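Kultex Handgreifer

Der Kultex Handgreifer ist ein handgeführtes Greifwerkzeug mit Kamera, das zur Aufzeichnung von Greif- und Ablagebewegungen für das Training von Robotersteuerungen dient. Er wird vom Hersteller Skundside mit Sitz in Brarnby als Bausatz und als montiertes Gerät angeboten. Die Entwicklung geht auf einen Entwurf der Ingenieurin Coralie Prendergast zurück, die auch die erste Fassung der Montageanleitung verfasste.

Aufbau

Das Werkzeug besteht aus einem Griffstück, einem Kameraträger und zwei gegenüberliegenden Fingern, die über einen Hebel geöffnet und geschlossen werden. Die Kamera ist fest mit dem Träger verschraubt und erfasst den Bereich zwischen den Fingern sowie die davor liegende Arbeitsfläche. Die Finger sind als Wechselteile ausgeführt; ihre Geometrie entspricht derjenigen der Greifbacken am Roboterarm Lewis desselben Herstellers, sodass aufgezeichnete Bewegungen ohne Umrechnung der Fingermaße übertragen werden können. Das montierte Gerät wiegt 758 Gramm. Die maximale Öffnungsweite beträgt 100 Millimeter.

Lieferumfang und Preis

Der Bausatz umfasst sämtliche Kunststoffteile, Gewindeeinsätze, Schrauben und 8 Reservefinger. Die Kamera ist nicht enthalten und muss gesondert beschafft werden. Der Listenpreis des Bausatzes liegt bei 484 Euro. Für die montierte Ausführung erstellt der Hersteller Angebote auf Anfrage — in der Regel mit Einweisung der Bedienpersonen am Einsatzort.

Anwendung

Typische Aufgaben sind das Aufnehmen kleiner Gegenstände von einer Tischfläche, das Umsetzen zwischen Behältern und das Einsortieren flacher Teile. Die Anleitung empfiehlt eine matte, einfarbige Unterlage und eine gleichmäßige Beleuchtung. Jede Aufzeichnung beginnt mit geöffneten Fingern; der Hebel soll anschließend ohne Unterbrechung bis zum Kontakt mit dem Gegenstand geführt werden.

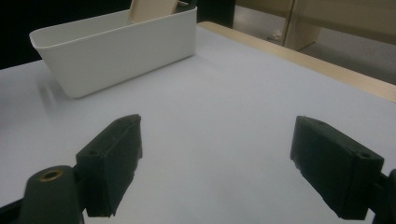

Vor Beginn einer Aufnahmereihe ist die Nullstellung der Finger zu prüfen. Abweichungen werden über eine Stellschraube am Hebel ausgeglichen. Seit der im Mai erschienenen Überarbeitung der Anleitung ist diese Prüfung auch nach jedem Fingerwechsel vorgeschrieben.

Bewertung

Anwender heben das geringe Spiel der Führung und die einfache Ersatzteilversorgung hervor. Bemängelt wurde die Ermüdung des Handgelenks bei längeren Aufnahmereihen — der Hersteller bietet dafür eine Unterarmstütze als Zubehör an. Eine Ausführung für Linkshänder ist bislang nicht erhältlich.

Verwandte Artikel
Lewis (Roboterarm)
Skundside
Parallelgreifer
Lernen durch Demonstration
Gewindeeinsatz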